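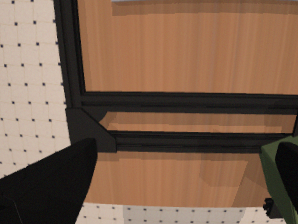
Wrist view in the simulator: gripper fingers at the wooden cabinet, green object at the right.

Kesel two-finger gripper: fitting, simulator set-up and upkeep

The Kesel is a parallel gripper with black wedge-tipped fingers, sold for light handling cells and supplied with a matching simulator model. This page covers setting up both and keeping them in step. It applies to units with a serial number of 253 or higher. For older units, ask Glenys Morgan at the Hendthorpe workshop for the earlier sheet.

What is in the box
Gripper body with fingers fitted
Spare pair of fingers
Wrist plate and bolts
Cable, straight plug at both ends
Simulator model and the cabinet test room

Fitting to the arm
Switch off the arm and lock the supply. Offer up the wrist plate with the notch facing the cable side, put all the bolts in by hand, then tighten them in opposite pairs. Leave a loop of slack at the wrist and turn the last joint through its full travel by hand before clipping the cable down. A cable clipped too short will pull out of the body, and that repair has to come back to us.

Setting the zero
Close the fingers with nothing between them and choose Set zero in the Clastov control panel. Open them fully, close them again and read the gap. If it does not return to zero, clean the finger faces and repeat. Do this after every finger change.

Setting up the simulator
Load the cabinet test room and check the wrist camera first. The fingers should come in from the sides of the view, with the work between them. If only one finger shows, the camera mount angle in the settings file is wrong. The cabinet has a black frame around its wood panels, so its edges are easy to line up against when you adjust the angle.

Copy the zero and the closing speed from the real gripper into the settings file. The model does not read them for itself. Callum Dalgleish keeps a tested settings file and will send it on request.

Routine care
Every 27 running hours, wipe the fingers with a dry cloth and look along the tips for chips.
Every 536 running hours, remove the body cover, clean the slides and put on a thin film of the supplied grease. Do not use spray oil.
Change fingers as a pair.

Common faults
Fingers close unevenly: dirt on one slide. Clean both.
Gripper drops out during a move: check the wrist plug before anything else.
Object slides in the simulator but not in the cell: the surface grip value is too low. Raise it in steps of 5.

Repairs
Send the gripper without its wrist plate to Nadiia Yurchenko at Hendthorpe, with a note of the serial number and running hours.

Page last changed July 30, 2022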